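The bread thing, six weeks in

So I've been baking from the same jar of starter since March, and I think I finally have opinions. My neighbor Emese Bognár gave it to me over the fence in an old pickle jar, with a note that just said "feed me, not too much." I fed it too much. It came up over the rim and glued itself to the shelf.

The first four loaves were bricks. I was using 700 grams of flour because that's what the recipe said, and I have a very small oven, and I never put those two facts together until Tuesday, when a loaf rose straight into the top element and I had to pry it off with a butter knife.

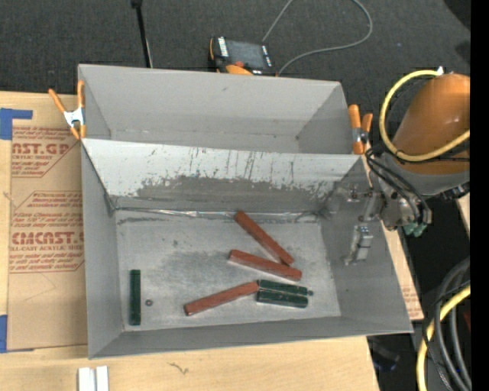

Now I do a half batch and let it sit overnight in the fridge. Much better! The crust crackles when it comes out, and the middle is soft without being gummy (the gummy phase lasted a while, and my sister was very polite about it). I switched to the Wikthorpe flour too, the one in the plain bag, and it soaks up more water than the supermarket kind, so go slow the first time you pour.

I also bought a Bemura proofing basket for 23 dollars and I'm on the fence. It leaves pretty rings on top – but the dough sticks unless I use a scary amount of rice flour, and then I'm sweeping for days. A bowl with a dish towel works fine.

Next up is rye. Emese says to give it an extra 30 minutes in the oven and not to touch it until the next morning, and I already know I'm going to cut it warm.

Recent posts
Soup for when the fridge is empty
I tried to fix the back gate
Tomatoes, round two
What I read this winter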